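Sellow Community Help > Home & Hobbies > Small Spaces

Test tube rack as a seed store: which way round, and how do I stop it tipping over?

Asked by plumleypatch, 14 October 2020

I have inherited a white plastic test tube rack and more clear tubes than any household should own. The plan is to store saved seed in them over the winter, so that by February I can find the lettuce without opening a drawer full of old envelopes and grit. The envelopes have had their chance.

It lives on a table against a plain wall in the back bedroom, on a green gridded mat. At present I have the tubes lined up along the front row, and I'm pleased with how it looks, which in my experience is the stage just before something goes wrong.

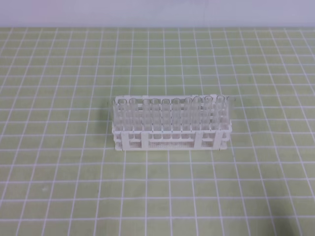

What I'd like to know

Should I fill the front row first, or spread the tubes about? My instinct says front row, so I can read the labels. My partner's instinct says the whole lot will go over the first time I lean across for the window catch. We have each explained our position several times.

Also, what do people use for stoppers? The tubes came with none. I have tried cling film and an elastic band, and it looks like a school project on the subject of despair.

Lastly, labels. Paper ones curl off. I have been through one packet of 500 and most of them are now on my socks.

Budget is small. I am not buying a cabinet. I have seen the Rønning one and I have also seen what it costs.

3 replies

mossandmortar
Member, 4,000 posts

I've kept seed this way for years, mostly flowers, and I have made the mistakes so you can have different ones.

Your partner is more right than you are, sorry. A row of tubes along the front edge is handsome and fine while they're empty. Put beans in them and you've got all the weight on one side of something that weighs next to nothing itself. Heavy seed (peas, beans, nasturtiums) goes in the middle rows. Light stuff such as lettuce, poppy and foxglove can have the front, where you can see it. If you only own heavy seed, turn the rack end-on to the wall and get at it from both sides.

Before you load anything, empty a good stretch of the rack and look at it from the end. It's a much better way of working out what goes where than peering in from the front with your glasses on your head. 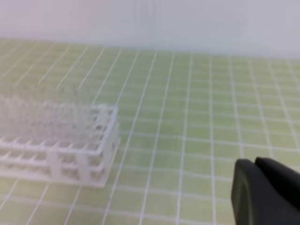 Then pick a rule for the rows and write it down somewhere that isn't your memory. Mine runs by sowing month, left to right, earliest on the left. Alphabetical sounds sensible until you discover you've filed half of them under the Latin name and half under whatever your grandmother called them.

Stoppers: cork. The cheap tapered ones, bought by the bag. Measure the inside of the rim, and buy a size that goes halfway in. I had a bag of 70 from a shop called Bistasa and I'm still using them. Rubber bungs seal better, but if the seed isn't properly dry you've built a very small compost heap. Leave the seed on a saucer for a good long while before it goes anywhere near a tube, longer than you think, and then add a few days for having lied to yourself about when you started.

Labels: don't stick anything on the glass, or plastic, or whichever yours are. Write on a strip of paper, roll it and drop it inside with the seed, facing out. It can't curl off because it has nowhere to go.

One more thing about where you put it. Seed wants dark and cool, and clear tubes are the opposite of dark. If that room gets any sun, hang a tea towel over the rack. Yes, it will look as though you're keeping a parrot.
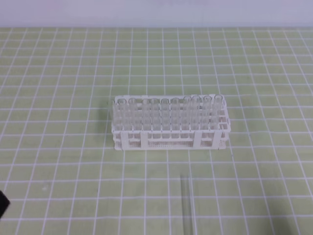

MORE REPLIES

tuppence_ha
Member, 65 posts

Just use jam jars.

jiltine_allotments
Group account

Agree with mossandmortar on nearly everything, and would like to defend the front row a little. We run a seed swap at Jiltine and we keep the front row for whatever we're giving away. People take from the front without being asked, so you may as well decide what they take. The rest goes at the back.

On tipping: a bit of non-slip drawer liner under the rack works better than anything we've tried, including tape, which took some of the table with it. Make sure whatever is underneath is lying flat too. A ruck in a cloth or a corner of mat that's lifted is enough to give a full rack a wobble, and you'll only find out when you're in a hurry.

We also start off small now. Two tubes at the back, left for a couple of weeks to see whether any damp shows on the inside. If they stay clear, the rest can follow. It feels fussy, and then you remember the year of the mouldy sweet peas.
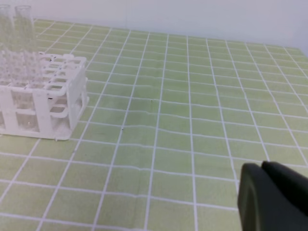 Two tubes standing towards the back of the rack, on the green and white grid.

If you're handing tubes to other people, put the year on the slip as well as the name. We have a drawer of seed labelled "good ones". They may well have been.

plumleypatch
Original poster

Thank you all, including jam jars. Corks ordered. Beans are going in the middle and I've conceded the point about the window catch, though only in writing and only here. The tea towel is on trial. It has a lighthouse on it and I'm told it brightens the room.

Marking mossandmortar's reply as the accepted one. Will come back in the spring if anything germinates inside the tube.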